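3.2 How people in Jirnia put their groceries away

Most of what we know about kitchen storage comes from surveys, and surveys tend to ask folks what they own instead of where they keep it. We wanted the second thing, so in July we asked 118 households in Jirnia to write down, over a few ordinary evenings, where each item went after a shopping trip. They were very generous with their time (and with their tea), and their diaries gave us 1,474 entries to read through.

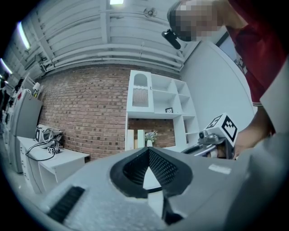 Figure 4. A person in a dark red shirt, leaning over.

The first thing we noticed was how loyal people are to a shelf. In 71 of the homes, tea, rice and sugar stayed in the same spot through the whole diary, even when that shelf was plainly too full and something had to be balanced on top. Boxes moved around a good deal more than jars did, and the smaller the box, the more it wandered.

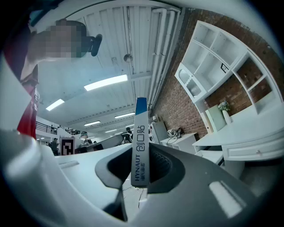

Figure 5. A narrow white package held upright.

Roughly 40 households kept what the Muvel diaries call a "waiting place," a corner of the counter or a chair by the door where things sit until somebody has the energy to deal with them. Prothero's earlier work leaves these out, and we think that is a pity, as plenty of suppers seem to start there.
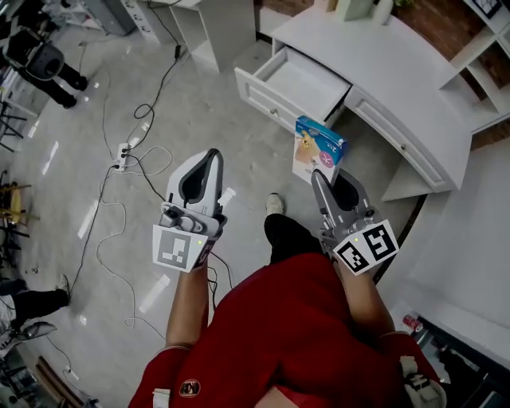
Heledd Ellis
Lead author, Zala Household Studies Group

I coded the waiting places by hand, and I would gladly do it again. Each entry got one code for the spot and another for how long the item stayed, taken from the diary keeper's own words, so "till after supper" and "overnight" were kept as separate answers. The full list of codes is in Appendix B.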